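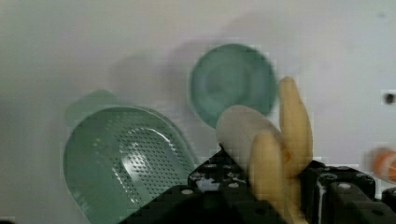 Small countries have embassies, and very small countries have a man with a rented room and a flag he takes home at night. I have been reading up on Lornumach's attempt to get itself a trade mission in Irnlow, and I can report that diplomacy at this level is mostly about parking.

The background, for anyone who has a life: the two governments have been on speaking terms again since May, when the fishing row was put on ice. Part of the deal was that each side would open a mission in the other's capital, with up to 100 staff. Lornumach sent six. Irnlow, suspecting a slight, sent nobody at all and asked for a clarification.

The clarification ran to 1132 words and I have read every one of them, mostly on the bus. It uses the phrase "in due course" so often that I started to find it soothing. What it doesn't do is say who gets the two spaces behind the old customs house, and as far as I can make out that is the only thing anyone is still cross about.

Jaanus Dambrauskienė, leading for Lornumach, gave a press conference in which he called the talks frank. Frank, in my experience, means somebody left the room and had to be fetched back. His opposite number, Dzintra Luik, called them warm. I would love to have been the interpreter.

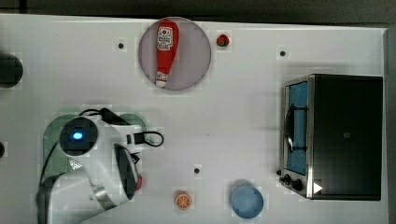

Rūta Laur wrote in after my last post to say I was being unfair to the pair of them, that the parking is a stand-in for the fishing, and that if Irnlow gives way on the customs house it will be asked to give way on the northern waters by the autumn. She may well be right. She was right about the ferry subsidy, and I was rude about that too.

Still, there is a reception planned for 300 guests, and the invitations have gone out with the venue left blank. My own guess is that they'll hold it on a boat, halfway across, and then fall out over which flag goes at the back. I haven't been invited. I have, however, looked up the ferry times.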